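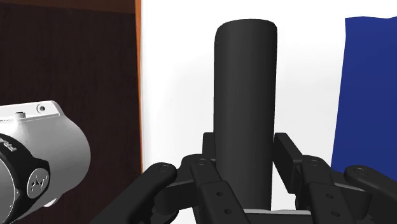 April 16, 2023

Notebook, motorcycle bench, Plallodus workshop

The single is back on the lift. Yesterday evening Octavio Giraldo pushed it in from the yard and it did not want to idle when warm, the same complaint as in November. I wrote then "carburettor cleaned, good" and now I see that it was not so good. I will write more this time.

State of the machine when it came: oil level correct, chain a little loose, front tyre old but with enough profile. It starts on the second kick from cold. After 5 minutes of running the idle falls, and it stops when I close the throttle. If I hold the throttle a little open it runs clean. No smoke. The plug is light brown on one side and nearly white on the other side, and I do not like the white.

First I checked the ignition, because Saeed Alipour always says that most carburettor faults are in the ignition. Points gap was too wide. I set it again with the feeler gauge and cleaned the contacts with a strip of card. Timing was late by 2 degrees, corrected with the lamp. It started better after this, but the warm idle was the same, so this time Saeed is only partly right.
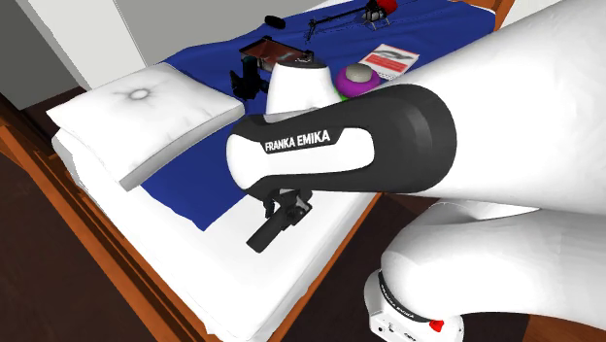

Then I took off the carburettor again. Float height correct, needle seat clean, pilot jet clear (I can see light through it and I also blew air through). The rubber stub between carburettor and head looked fine from outside. When I bent it by hand there was a crack on the under side, as long as my thumbnail, and it opens when the rubber is bent. I think that when the engine gets warm the rubber becomes soft and the carburettor hangs down a little, and then it takes false air. This would explain the white side of the plug too. I am a bit ashamed because in November I had this same part in my hand and only wiped it.

New stub: Bahrami has one for 228 but it is for the later model with the bigger bore. Kukard has the correct one, delivery not known, they will write to Fiona Semple. In the meantime I have put the old one back with self-sealing tape around it, two layers, and a clamp on each end. This is for testing only. Please do not give the motorcycle back to the customer with the tape on it.

Test with tape: engine warmed on the stand until I could not keep my hand on the fins. It idles. I turned the air screw out a quarter turn from where it was and the sound became more even. I closed the throttle many times and it did not stop. After this I rode to Furkudness and back by the low road, because on the hill there was much wind. In the village I waited a long time behind a tractor and the idle stayed. On the way home there was a small cough when opening the throttle from very low speed. It may be the needle position, it may be the tape. I leave the needle where it is until the new rubber is fitted, otherwise I change two things together and learn nothing. 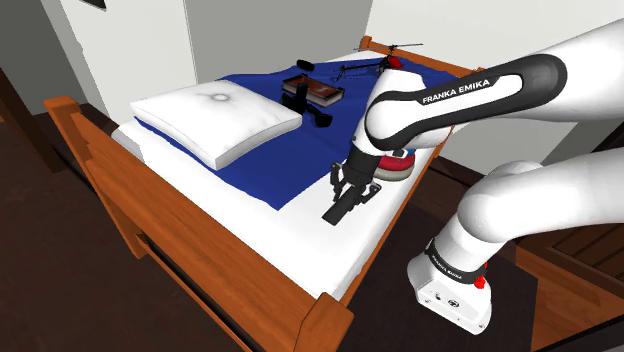
Kianoush Safavi read this page over tea and wrote in the margin that I should also look at the flange on the head, as on his own engine it was pulled crooked by somebody who tightened the nuts too much, and a new rubber did not help him until he had rubbed the flange flat on glass. He adds that the cough is the needle and he will bet a cake on it.

I will check the flange with the steel rule when the stub is off. I do not bet.

Still to do:
Chain, adjust and grease. Rear wheel nut was only hand tight, I have tightened it now but I would like to know who had it last.
Main jet in it is stamped 282. The book gives a different size for this year, so ask Soudabeh Kiani if she changed it when she had the exhaust off.
Clutch cable has one broken strand at the lever end. Order together with the stub.
Feeler gauge is back in the top drawer, please leave it there.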